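Ploteck Support Portal
Ticket 2000-18
Subject: Left arm stops with "follower lag" during pick tasks, two-arm table kit
Product: Tikier two-arm table kit
Customer: Stindthorpe, evaluation team
Opened by: Melur Manurung
Assigned to: Dimas Pangaribuan
Priority: Normal
Status: Waiting for customer
Opened: 2020-09-18

Melur Manurung wrote:

Good morning. We are evaluating your table kit before we decide if we buy more of them. The kit is mounted on the table frame, one arm on each side, and we use toy food for the practice tasks. The assembly went well and I have few complaints about the manual, only that the page for the left base has the cable connectors named differently than the labels on the parts.

The problem is the following. When the left arm makes a long reach to the center of the table and goes down to take a small object, it sometimes stops and the console writes "follower lag, joint 3". The arm holds its position, it does not fall. After I press Clear in the console it continues normally. The right arm never did this.

I made 50 picks with the left arm this morning, always the same object and the same place. It stopped in 5 of them. I did the same 50 with the right arm and had no stop.

What I tried already:
- restart of the console and of both arms
- a new calibration of the left arm, two times
- another outlet for the power supply
- lower speed in the settings, from 50 percent to 18 percent

With the lower speed I did not see the error, but at this speed the task is too slow for our evaluation, so I cannot accept it as a solution.

Please advise.

Dimas Pangaribuan wrote:

Hello Melur, thank you for the clear report. The counts help a lot.

"Follower lag" means the joint did not reach its commanded position within the time limit. Joint 3 is the elbow. When it happens only on one side, the usual causes are an old firmware on one joint, a cable that pulls on the arm at the end of the reach, or a loose bolt in the base. Could you please do these steps in this order:

1. Open Diagnostics, then Joints, and send me the firmware number of joint 3 for both arms.
2. With the power off, move the left arm by hand through the full reach. Tell me if you feel a place where it becomes heavy.
3. Export the log from one of the stops. The default log length is 2000 lines and this is enough.

Please do not open the joint cover. The warranty seal is on it.

Melur Manurung wrote:

Here are my answers.

1. Both arms show the same firmware on joint 3, so I think we can close this point.
2. With the power off, the movement is smooth until the last part of the reach. There I feel a small resistance. It is not a hard stop, more like something elastic is pulling back. My colleague Cempaka Lumbantobing tried it also, without me telling her what I felt, and she reported the same place.
3. The log is attached. The stop is near the end.

One more question. In the manual it is written that the cable loop must be "generous" but there is no measure. How much is generous? I do not want to guess.

Dimas Pangaribuan wrote:

Thank you, also to Cempaka. I read the log. The current on joint 3 rises slowly before the stop, not in one jump. A collision would look like a jump. A slow rise fits very well with a cable that becomes tight.

You are right about the manual, the word is not useful. The correct rule is: extend the arm fully, rotate the wrist to both ends, and the cable must still hang free in all positions. I sent a request to our documentation colleague, Puspita Oei, to change this sentence and also to correct the connector names you mentioned in your first message.

Please do now:

1. Power off.
2. Open the first cable clip on the upper arm, the one closest to the base.
3. Pull more cable forward through the clip, and check with the rule above.
4. Close the clip. It must hold the cable but not press it flat.
5. Repeat your test at 50 percent speed.

Could you please send also one photo from above with both arms reaching to the middle of the table?

Melur Manurung wrote:

I did the steps. The cable was indeed short after the clip. I believe this is my own mistake from the assembly, when I pulled it tight to make it look tidy.
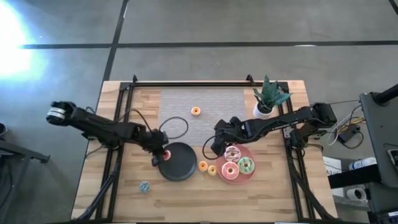
I repeated the 50 picks at 50 percent speed with the left arm. There was no stop. With the power off, the resistance at the end of the reach is also gone, for me and for Cempaka.

I have still two remarks for the evaluation, and I ask you to answer them in this ticket so that my manager Anisa Chong can read them together with the rest.

First, the longer loop can touch objects on the table when the arm is low. It did not happen in the test, but I think with taller objects it can be a problem. Do you offer some guide or cover for the cable?

Second, the error message. "Follower lag, joint 3" is correct, but a customer does not understand from it that he must check the cable. We lost half a day with calibration.

Dimas Pangaribuan wrote:

Very good news. No mistake to worry about, the manual should have been clearer.

To your first remark: yes, there is a spring guide made by Vahidi which fits our clips. It holds the loop up and away from the table. It is not included in the kit and must be ordered separately. I can send you one pair for the evaluation without cost. Please confirm the delivery address.

To your second remark: I agree. I wrote a request to the software team to add a hint under the message, with a link to the cable check. The next console release is planned for November. I cannot promise that the hint will be in it, but the request has your ticket number and you will get a notice when it changes.

I would like to keep the ticket open until you have tested with the guides. Please tell me also if you see the error on any other joint.

Melur Manurung wrote:

Thank you. The address is the same as on the order, but please write "evaluation team" on the package, because our reception has two places for deliveries. I will mount the guides on both arms and repeat the same test, then I write the result here.

Status changed: Waiting for customer
Parts request added: Vahidi spring guide, one pair, no charge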